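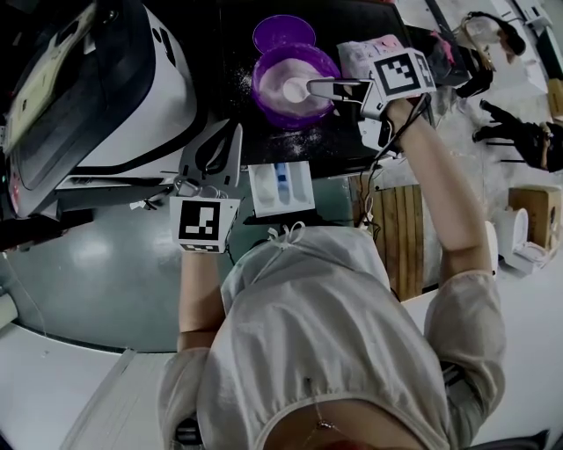

Fig. 1. Demonstração com pinças de mão: tigela roxa, pó branco e colher branca.

Aula 7 - Apontamentos da visita à Tumow (dia aberto de outubro)

Escrevo isto ainda com a visita fresca na cabeça, por isso perdoem-me se salto de assunto. Quem faltou apanha aqui o essencial, quem foi pode corrigir-me na próxima aula (e corrijam mesmo, que eu tirei notas de pé e com o casaco no braço!).

Começámos pela bancada das pinças de mão, que para mim foi de longe a melhor parte. A pessoa segura uma pinça em cada mão e faz a tarefa com os próprios braços, e o que se grava é o movimento das pinças. Reparem na figura: cada pinça leva um cubo branco com um marcador a preto e branco. É pelo marcador que o sistema calcula a posição e a orientação da pinça no espaço, tal como vimos na aula de calibração. Se o cubo fica tapado, perde-se a pose. Perguntei o que fazem nesses casos e a resposta foi: deita-se fora o episódio e repete-se.

O projeto chama-se Plollora e trata só de tarefas de cozinha. Têm 243 episódios aproveitados e querem chegar aos 300. Achei pouco, eles também acham.

Agora o pó. Eu gosto muito deste exemplo porque estraga metade das simplificações que fizemos no quadro. Um cubo rígido tem seis graus de liberdade e está a conversa acabada, mas um pó espalha-se, faz montinhos, foge para a mesa (vejam o tampo preto à volta da tigela). Qual é o estado do sistema? Que variáveis guardavam vocês? Pensem nisso antes da próxima aula, vai dar discussão.

Outra coisa: os dedos da pinça são finos e compridos, e pegar num cabo de colher com eles é bem mais difícil do que parece. Experimentei e deixei cair duas vezes. Não há tato nenhum nas pontas, uma pessoa guia-se pelos olhos e pouco mais.

Depois passámos à sala da Teline, com a célula de paletização. Ciclo de 22 segundos, tudo vedado, muito bonito de ver, mas é matéria da aula 4 e não repito. O controlador Bognár que lá estava é o mesmo modelo do nosso laboratório, só que com o firmware novo.

Para entregar: uma página, no máximo, com a vossa proposta de representação do estado para a tarefa da tigela. Podem fazer em pares. Aceito até domingo à noite, por correio eletrónico, em PDF se faz favor.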